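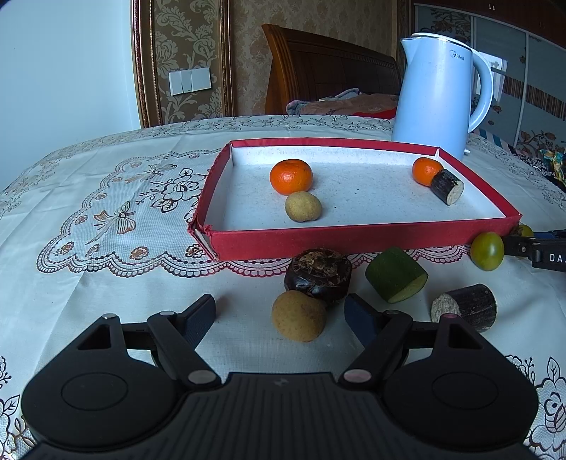 A reader wrote in to tell me I have no business making fun of the Drirow 28-day reset until I've paid for it and finished it, and that her skin has never looked better. Fair enough on the first part. I haven't paid for it. I did read all of the free material, plus the sample week, plus more of the message board than was good for me, so let me at least say what bothers me.

Start with the word "reset." What is being reset? The site says the digestion, then two paragraphs later it's the metabolism, and on the checkout page it's "your relationship with food." Those are three different claims and I'd want different evidence for each of them. What you get is a bar chart with no numbers up the side and a line saying 915 members reported feeling lighter. Lighter than what? Out of how many? If 915 people answered out of 915, great, show me. If it was sent to everybody who ever signed up, then I'd like to hear from the ones who quit in week 2 and never opened the email.

Then there's the timing. I cut back on wine and pie after the holidays every single year, without a plan, and by the end of the month I feel better. So does everyone I know. Any program that starts on New Year's Day gets to take credit for that. Run it in November, right through Thanksgiving, and I'll pay attention.

The sample week is mostly vegetables, soup, fruit, plain rice and going to bed earlier. I have no quarrel with any of it! It's what my grandmother would have told you for free. But there's also a powder, made by Brandes, and you take it every morning for the whole program, and as far as I can tell the powder is the business. The vegetables are there so that something works.
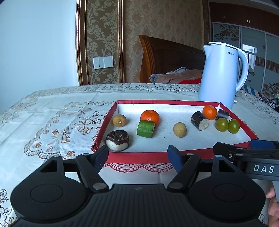 I did ask Drirow what the powder does that the food doesn't. It took them a while, and the answer was that it "supports" the food. Supports it how — I still don't know. They did send me a code for 20 percent off.

To the reader with the nice skin: I believe you, and I'm glad. I just think you might have gotten there on soup and sleep. If anybody has done the plan without the powder, start to finish, I'd like to read about it in the comments, good or bad. Coupon links will be deleted.

Posted 5 January 2021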